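Reaching into the cupboard: a talk with the planning lead at Hudent

Hudent makes software for two-armed robots that work in ordinary offices. The company doesn't build the machines. It writes the layer that decides where an arm should go, how it should get there, and when it should stop and try something else. The planning team works out of an open-plan floor in Trovville, between the kitchen and the people who do invoicing.

We met the lead of that team on a Monday morning. She has been with the company since it was three engineers and a rented desk, and she asked that we print what she said and leave her name off it, as the work belongs to the team.

Her current project is called Katiyar. It is a motion planner for what she calls "furniture with an inside": cabinets, drawers, shelves under desks.

"Tabletops are mostly solved, or solved enough to sell," she said. "You look down, you see the object, you come in from above. A cabinet takes all of that away. The top is in your way. The door is in your way. The thing you want is in the dark at the back, and your own arm covers it up the moment you reach in."

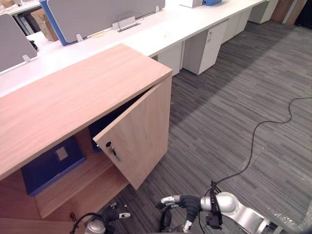
The first version of Katiyar treated the world as a set of fixed boxes. Everything the cameras saw was turned into a solid shape, and the planner looked for a path between the shapes. That worked until something in the room could move on a hinge. "A door is a shape that changes," she said. "If it stands out over the carpet the way the oak one does, with a key sticking out of the lock, then you have a big flat obstacle and a small pointed one on the end of it. The old planner smoothed the key away as noise. We'd get a path that was fine on paper and went straight through it."

The team now models a door as a panel with one free joint, and keeps small parts attached to it as separate bodies that are never smoothed. The door angle is estimated again on each planning cycle. If the estimate jumps by more than 2 degrees between cycles, the arm holds still until it settles.

She said that rule caused arguments. Some of her colleagues thought the arm would spend its life waiting. In simulation it did wait too much, and the cause was traced to the angle estimator using points from the carpet. Carpet tile with a fine stripe in it gave the depth matching a hard time, and the lower edge of the door would appear to drift. They now throw out anything close to the floor before fitting the panel.

We asked how the planner decides which way to reach under a top that hangs over the opening.

"It plans backward," she said. "It starts from the hand where we want it to end up, at the shelf, and works out to the place where the arm is now. Going forward, the search wastes most of its time in the open air, where everything is easy. Going backward it has to deal with the tight part first."

The search gets 200 milliseconds. If nothing comes back in that time, the software asks the robot to shift its body a little and begins again. She would like the limit to be lower, but says the people who write the body controller would like it to be higher, so it has stayed where it is since June.
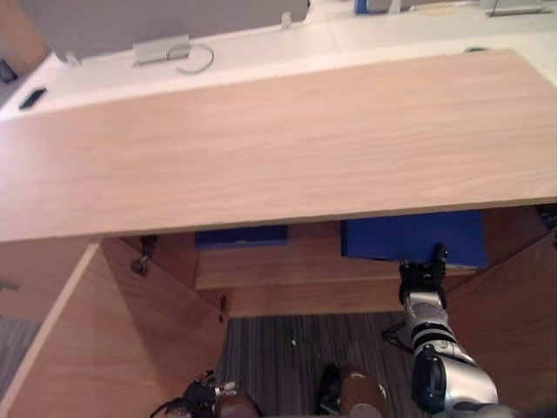 A second part of the system handles what the arm can't see. When the forearm is inside a cabinet it hides a good share of the view from the head, and the older code treated hidden space as empty. Katiyar keeps a memory of what was there before the arm went in and lets that memory go stale slowly. Stale space costs more to pass through but is not forbidden.

"If you forbid it, you can't ever finish the reach," she said. "The last stretch is always into space you have stopped seeing. You have to let the arm go there, and you have to make it go slowly."

Speed near stale space is set by a separate package, Riketti, which the team wrote for an earlier project and has carried along. Riketti reads the joint torques and compares them with what the model expects. When the two don't agree, it reports a contact and hands control back to the planner. She described it as the least interesting code they own and the code she would least like to lose.

There are 19 cabinet layouts in the test set, each with its own notes on hinge side, shelf height and contents. Binders are the most common contents, and she has opinions about them.

"A box file and a lever-arch file look the same to a lot of detectors. Both are blue, both are flat, both have a white label. But you pick them up differently. One has a finger hole in the spine and the other might not. So the perception side has to tell the planner which edge is the spine, and if it isn't sure it has to say so." 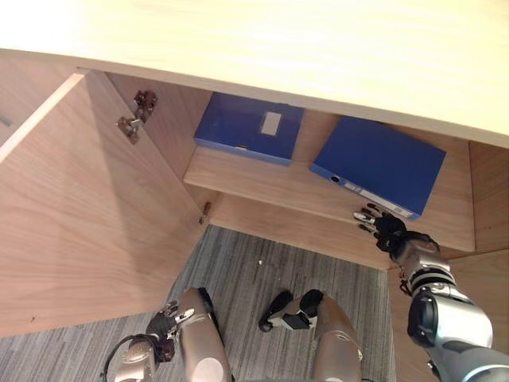
The right hand at the front edge of the shelf, below the nearer of two blue binders.

The planner takes the spine direction as an input and scores each approach against it. A binder lying at an angle often scores better than one that is square to the shelf, she said, as a corner near the front gives the fingers somewhere to start. Files pushed against the back wall score worst. For those the software will propose a drag first and a grasp second, and the drag is still switched off by default.

Tooling has taken more of her time this year than planning. The team has 2 people working on a replay viewer that shows, for any moment in a run, the path that was chosen and the paths that were rejected, with the cost of each. Before that, engineers read the costs out of text logs.

"You would find the bad number after lunch if you started in the morning," she said. "Now a new hire can find it and tell me I set the weight wrong."

The next release of Katiyar will add drawers. She expects the joint model to carry over with small changes and the memory code to need a good deal more work, as a drawer brings its hidden space out with it when it opens.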